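Anybody else's job turn into tidying for the robots?
Forum: Shop Floor & Back Office > Automation

kkubiak_nights
Posted 7 Jan 2022

Background: I packed small returns at Kalinowski for years. In the fall they moved four of us off the line and onto "demonstration work." You hold a gripper in each hand and do household things so the arms can learn from it. Same pay, new job title, longer than my old one.
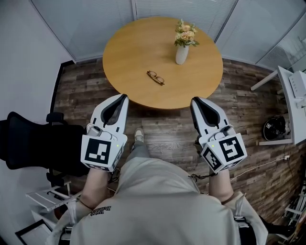 Glasses and roses on the table, a gripper in each hand. My office now.

The target is up to 83 good runs a shift. A good run is one the software likes. I have picked up glasses in ways my optician would applaud and had them rejected. Is anyone else doing this, and does it lead anywhere?

alcides_u
At Stirano they called us "motion authors." I asked if authors get royalties and the meeting moved on.

To answer you: it led somewhere for me. I check other people's runs now and sit down most of the day. My knees are in favor of automation.

dockplate74
So you are training your replacement and they gave you flowers to look at while you do it. Classy.

kkubiak_nights
The flowers are part of the job, dockplate. Nobody at Kalinowski has ever given me flowers.

dockplate74
My point stands. Our place put in an Aderen sorter and the crew went from 176 to whatever is left. They promised retraining too. I got a PDF.

z.marciniak
I was on that same crew and I don't agree with how you tell it. Half of those people left before the sorter was even plugged in, because the pay was bad. The sorter took the heavy totes. I don't miss the heavy totes. I do miss having someone to talk to at the next station, and the PDF was bad, I'll give you that.

dockplate74
You liked the PDF.

z.marciniak
I liked the cover.

wiesia_o
Practical question for the OP. How are your wrists? I did two months of this and the trouble for me was holding everything out in front of you all shift. Ask for a break every hour and get it in writing. Our supervisor agreed to it out loud and then forgot he had a mouth.

kkubiak_nights
Wrists so-so, shoulders worse by the end. Breaks are "as needed," meaning you have to be the one who needs it in front of everybody. I'll ask for it in writing.

alcides_u
Also ask who decides on rejected runs. With us they counted against the person until Padilla in scheduling got that changed. Took him most of January.

dockplate74
Let me know when the robot starts asking for breaks.

wiesia_o
Ours does. It's called charging and it gets more of them than we did.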